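We use cookies to keep your basket and to count visits to this page. By continuing to browse you accept this. Cookie settings

Skodurura Folding Book Press and Sewing Frame

Order no. 3165

The Skodurura is a table-top press for hand bookbinding, with a sewing frame that slots into the same base. It is made for people who bind essays, poetry, exhibition catalogues and other small editions at home or in a shared studio, and who don't have room for a cast-iron press. Folded flat, it goes on an ordinary bookshelf.

The press boards are beech, oiled on all sides. The two screws are steel with wooden hand nuts, and they run in brass bushes set into the lower board. Pressure is applied by turning the nuts a little at a time, left and right in turn, so that the upper board stays level. You can press several text blocks at once if they are the same size and you put a pressing board between each one and the next.

The sewing frame has an adjustable crossbar and a slotted front edge. It takes cords, linen tapes or ribbon supports up to 17 mm wide. Five brass keys are supplied to hold the supports under the slot. If you usually sew on tapes without keys, pin them to the underside of the base instead; there is a strip of softer wood there for the pins.

Most of our customers use the frame for books up to A4. Larger formats can be sewn on it, but the sections will hang over the front edge and you will need to support them with your free hand or with a stack of boards of the same height. For regular work above A4 we suggest the Promdale frame, which has a deeper base and is sold separately. 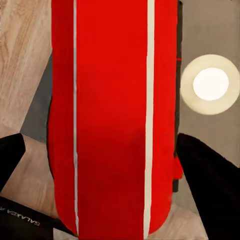 Japanese stab bindings are done on the press without the frame. Clamp the text block with the spine edge standing out past the boards, mark the holes with the punching guide, and pierce them with an awl or a small hand drill. The guide is a strip of card with markings for the four-hole, noble and hemp-leaf patterns. A printed sheet with the sewing order for each pattern is in the box. It is in English and German.

Thin papers such as kozo and mitsumata mark easily. Put a sheet of clean blotting paper on either side of the block before you tighten the nuts, and check that there are no crumbs of wax or dried paste on the boards.

What is in the box

Press, two boards and two screws with nuts
Sewing frame with crossbar
Five brass keys
Punching guide and sewing sheet
Cotton storage bag

Thread, needles, tapes and paste are not included. We stock Pesonen linen thread in 11 colours, waxed and unwaxed, and it can be added to the same parcel at no extra postage. The unwaxed thread should be drawn over a block of beeswax before sewing. For stab bindings many people prefer silk, which we keep in red, black, natural and dark blue.

Dimensions and weight

Boards 34 x 24 cm. Greatest opening between the boards 12 cm. Height of the crossbar adjustable from 18 to 30 cm. Folded height 9 cm. Weight 4.6 kg with the frame, 3.4 kg without.

Care

Wipe the boards with a dry cloth after use. Dried paste comes off with a barely damp sponge, but don't leave the wood wet, and don't stand the press near a radiator. Once or twice a year rub in a little linseed oil and leave it overnight. The screws need a drop of light machine oil on the thread. Wipe off what is left over or it will find its way on to your paper.

If a hand nut becomes stiff, take it right off and brush out the thread. Replacement nuts, keys and bushes are available singly. Please give the order number when you ask for them, as the older version of the press had a finer thread and the parts do not fit both.

Delivery and returns

The press is made in small batches and is normally sent out within 2 weeks. The batch planned for March is still open for orders. It is packed in card and paper with no plastic. Unused items can be sent back within thirty days in the original box. Return postage is paid by the customer unless the item arrived damaged, in which case please write to us first and keep the packing.

Schools, print workshops and small presses ordering more than one can ask for a price list. We also hire out frames for weekend courses, subject to a deposit. Hire frames have been used and may have pin marks on the underside.

Also in this section

Fluvau bone folders, in three lengths
Promdale sewing frame, large
Pressing boards, pair, A5 and A4
Awl with beech handle

Newsletter: new papers, tools and course dates by e-mail, four times a year. Enter your e-mail address. You can unsubscribe at any time.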